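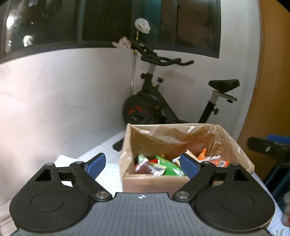 From: Leonilde Morais
To: Birnano Swap & Share list
Subject: Re: snack box for the March trip

Vira, yes yes yes to all of this! I read your message standing up in the kitchen and had to go find a pen.

Vira Dmytriv wrote:
> Hi all, second year of doing the snack box for the long bus ride to
> Tirkano and I'd like to do it better than last time. Last year I put
> everything in grocery bags and by the first rest stop half the
> crackers were dust. How do other people pack a big mixed lot of
> little packages? Cardboard? A plastic tub? Do you sort by kind or
> just pour it all in? Also, if anybody has a good source for the
> small packets, let me know. The store by me only has family size.
> Vira

Cardboard box, with a clear plastic bag inside it as a liner. I'm completely sold on this and have been since the Cocco picnic two summers ago. You open the bag up in the box, fold the edges down over the rim all the way around, and then fill it. The bag keeps the crumbs and any leaks off the cardboard, so the box lives to see another trip, and when you're done filling you pull the edges up, twist, and tie. If it rains while you're loading the bus, who cares! And at the other end the bag lifts right out and becomes your trash bag for the wrappers.

Get a box with decent sides. Mine came from the copy shop and I wish it were two inches taller.

On sorting: I used to sort. I had little paper sacks with labels and everything. Then the kids got hold of it and in ten minutes it was one big heap anyway, so now I go straight for the heap. I do pay attention to the order, though. Heavy things and anything that can't break go in first (nut bars, fruit leather, the hard candy), then cookies, and the puffed stuff and chips last, right on top. Those air-filled bags make a pretty good cushion for each other if you don't mash them down. Please don't mash them down. I mix up the colors a bit on top too, because a pile of bright wrappers is such a cheerful thing to open, and people dig around in it like it's a treasure chest. My nephew will pass up three things he likes to get at one he can't see properly.

For the small packets, try Stutell, the wholesale place out past the car wash. You don't need a membership, and they'll let you buy a mixed case. I came home with 235 pieces last time and it fed the whole bus both ways, with enough left for the drivers. Go before noon if you can, the parking lot gets silly.

Two more things while I'm on a roll. Keep anything chocolate in a separate cooler bag, I learned that one the messy way. And if anybody has allergies, pack their snacks in their own bag with their name on it and hand it over before the box gets opened. Don't count on picking safe ones out of the pile later.

I fill mine on the floor, by the way, never on the table. So much easier to see down into it, and you can slide it to the door instead of lifting it!

I have spare liners, a whole roll of the big clear ones, and I'm happy to bring some over. Do you want one box or are you splitting it, front of the bus and back of the bus? I'd split it if we're filling every seat. Saves all that passing over heads.

So excited for this trip. Tell me what evening you're packing and I'll come help.

Leonilde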